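Gedbridge Computer Forum > Hardware > Older desktops and repairs

Old Dell tower, cooler off, what would you do with it?
Started by plindirari

plindirari
Posts: 128
I've been given an old black Dell desktop tower and have got it on its side on the bench with the panel off. The heatsink and fan are off as well, so the processor is bare in its socket. I want to get it running as a plain machine for letters, photos and a bit of web browsing. It will live in the back bedroom and be switched on for an hour in the evening.

I haven't built a computer since my own one years ago, so I'm going slowly. 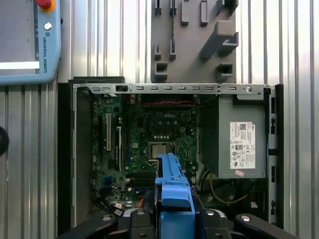 My plan is to put new thermal paste on, refit the cooler, fit more memory and swap the hard drive for an SSD. I don't want to spend much. If it comes to more than 100 pounds I'll stop and buy something second-hand.

Questions:
Do I take the processor out to clean it or leave it where it is?
Is an SSD worth it on something this age?
Does the board need to come out at any point?

kettle_lead
Posts: 2248
Leave the processor in the socket with the lever down. Wipe the lid with a lint-free cloth and a little isopropyl alcohol, wait for it to dry, then put a small blob of paste in the middle. You only need to lift it if you are changing it for another one.

The board can stay put. Nothing on your list needs it out.

sixteenpins
Posts: 611
I'd lift it out. If it has been sitting with no cooler on, you don't know what has dropped down the sides of the socket. It takes two minutes and you can have a proper look.

kettle_lead
Posts: 2248
And in those two minutes you can bend a pin or drop it. He says he hasn't done this for years. If the machine starts, there was no need to touch it.

sixteenpins
Posts: 611
I've had plenty out and never bent one. Lever up, lift it straight, don't slide it. But fine, it's his computer.

plindirari
Posts: 128
I'll leave it in for now and take it out if it won't start. Thanks both.

What about the power supply? It's the one that was in it. Should I be opening that up to get the dust out?

marshgate
Posts: 340
No. Don't open the power supply. Blow the dust out through the vents with a can of air and hold the fan still with a pencil while you do it. If it smells burnt or makes a noise, replace the whole unit. Before you buy one, compare the plugs with yours, as Dell did use their own wiring on some models and an ordinary one won't always suit.

Also unplug it at the wall before you put your hands in, and hold the power button down for a few seconds afterwards.

plindirari
Posts: 128
Understood, I'll leave it shut.

I had a look at the rest of it this afternoon. The drive bays have the blue plastic latches, so I don't think I'll need a screwdriver for that part. The cables are a bit of a tangle and I'd like to know which ones I can tie back.
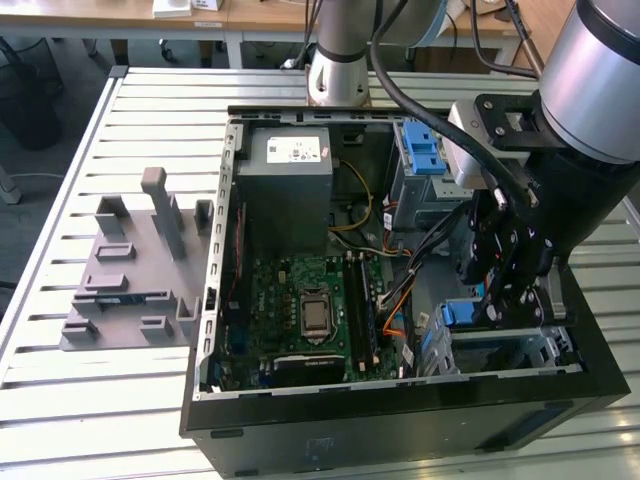 I was going to use cable ties, but I've got a roll of the hook and loop sort left over from doing the television and that might be kinder if I have to go back in. The main thing is keeping everything clear of the fan once the cooler is back on.

kettle_lead
Posts: 2248
Hook and loop is better. Cable ties are a nuisance when you want one lead out of the bundle. Don't pull anything tight where it meets the plug. Any data cable that isn't going to a drive can come out altogether and go in a drawer.

Label each end before you unplug it. Masking tape and a biro will do. The colours on SATA leads don't mean anything, so don't rely on them.

oldfen
Posts: 87
Can I ask why bother? By the time you've bought a drive and memory you are most of the way to a newer small office machine, and that would use less electricity. I got a Kindus refurbished one from the shop in Gedbridge and it came with everything fitted. These old towers are heavy and they take up half a desk.

marshgate
Posts: 340
He's got this one for nothing and he wants to do it. A small SSD isn't dear and he can move it to another computer later. I wouldn't put much into memory though. Find out what the board takes before ordering anything, and look at what is already fitted.

oldfen
Posts: 87
Fair enough. I'd still set the limit lower than 100. I spent nearly that on one and it is in the loft.

plindirari
Posts: 128
I take the point about the electricity, but for an hour a day I'm not too worried. I'll aim for a 248 GB drive or whatever the nearest size is and see what the memory costs.

sixteenpins
Posts: 611
The usual sizes are 240, 250 and 256. Any of them will be plenty for letters and photos. You'll want an adapter bracket to put a small SSD in a full-sized bay, or a couple of sticky pads if you aren't fussy. It weighs next to nothing.

While you're in there, change the coin battery on the board. They go flat on anything that has been stored, and then the clock is wrong every time you start it.

kettle_lead
Posts: 2248
Agree with that one.

plindirari
Posts: 128
Battery added to the list. I've ordered paste, a bracket and a drive from Khosravi Components. Memory can wait until I know it starts. Does anyone have a view on how tight the cooler screws should be?

marshgate
Posts: 340
A few turns each, going corner to corner, until they stop. Don't do one right down and then the next. If yours is a clip instead of screws, make sure both sides are hooked before you press it home. Plug the fan in before you switch on.

plindirari
Posts: 128
Will do. I'll post again when the parts are here.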